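Learning to read a knitting pattern in my third language

I started to knit in March, in the month when Davberg is gray from the morning to the evening and the bus to the center comes when it wants. I was thirty-nine and I had never made anything with my hands except food and one bad shelf. The reason was small. In the library at Bustos, where I go to return books too late, there was a basket with donated yarn and a paper that said "Take some." I took three balls of a dark green wool and carried them home under my coat as if I had stolen them.

The yarn had a label with the name Girnum, and later I learned that it is a small mill two valleys from us, and that knitters in my town either love it or complain that it scratches. It scratches. I didn't know then that wool could do anything else, so I was happy.

My first language has many words for knitting, because my grandmothers did it, but I never learned them. My second language I learned in school, and in school we didn't knit. So all my knitting words came to me in English, from patterns I found online, and now I have a strange situation where I can explain how to turn a heel in English only. When my mother calls me and asks what I am doing, I say "a sock," and then the conversation is finished.

A pattern in English looks like somebody fell asleep on the keyboard. K2, P2, rep from * to end. SSK. M1L. YO. For the first week I thought YO was the pattern greeting me. I had a notebook where I wrote every abbreviation with its meaning, and next to it a small drawing, and next to that the number of times I had done it wrong. I stopped writing that last number after ten days.

The hardest was not the abbreviations. The hardest was the small English words that every native reader jumps over. "Work even." Even what? "Work as established." Established by whom? "At the same time" was the worst one. I made the whole left front of a cardigan, very proud, and then I turned the page and read: "AT THE SAME TIME, decrease at neck edge." I had to take out two evenings of work. My husband found me in the kitchen winding wool back on the ball, and he put the kettle on and left the room, and this was the correct thing to do.
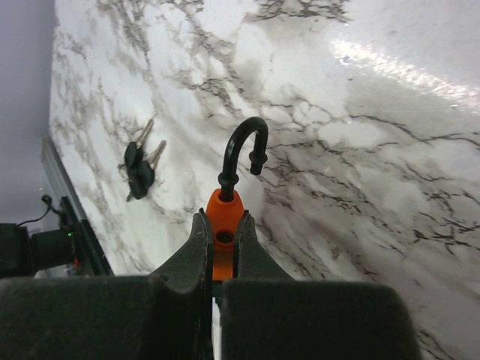 Estrella Figueroa wrote to me after my last post that I should read the whole pattern first, from beginning to end, like a recipe, and mark every "at the same time" with a red pen before I touch the needles. She also wrote that she has knitted for many years in Spanish and in English, and that the Spanish patterns are not kinder. I believe her about the red pen. I am less sure about the recipe, because I also don't read recipes to the end, and my family can confirm it.

But I tried. I printed the pattern for the cardigan again (the first print had tea on it) and I sat down with the red pen before I even took out the wool. It took me most of an evening. I found one more "at the same time" in the sleeve, hidden in the middle of a long sentence, and one "ending with a WS row" that I had always passed over because I didn't know it was an instruction. I thought it was only information, like when a train says the next station.

There is also the question of charts. In a chart you don't need any language, each stitch has its square, and I expected to love this. I don't. I get lost in them. I read from left to right because all my languages go from left to right, and a chart begins in the lower right corner and goes left, and on the way back it goes right. With words I am slow but I arrive. With charts I am fast and I arrive somewhere else. Ezequiel Zamudio, who sits next to me in the evening group, puts a strip of sticky paper above the row he is working on and moves it up each time. I bought the same sticky paper. Mine falls off.

The evening group meets at seven in the back room of Skistside, the café by the river with the low chairs. I was afraid to go for a long time. I can write in English quite well when I have time and a dictionary, but at a table with eight people speaking quickly about their wool, I become a person with only two answers, "yes" and "very nice." It is better now. With knitting you have permission to look down and be silent, and when you have understood the sentence you can look up again, and they are still on the same subject, because they are always on the same subject.

They have taught me words which are not in my notebook. "Frogging" is when you rip it out, because you rip it, rip it, like the frog says. In my language the frog says something different, so this joke had to be explained to me two times. "Tinking" is to go back stitch by stitch, and it is "knit" written backward. I liked this one so much that I told it to my mother on the telephone. She said that in her time they called it making a mistake.

The cardigan is now at the second sleeve. It has 3112 stitches of ribbing, I calculated it one night when I should have been sleeping, and the buttons are not chosen. I wanted wooden ones but the shop in Bustos has only wooden ones with two holes, and I want four. If someone knows a good place, please write in the comments. Also, if someone can tell me the difference between "bind off loosely" and "bind off in pattern," and if I can do both of them at the same time, I would be grateful, because the neck is next.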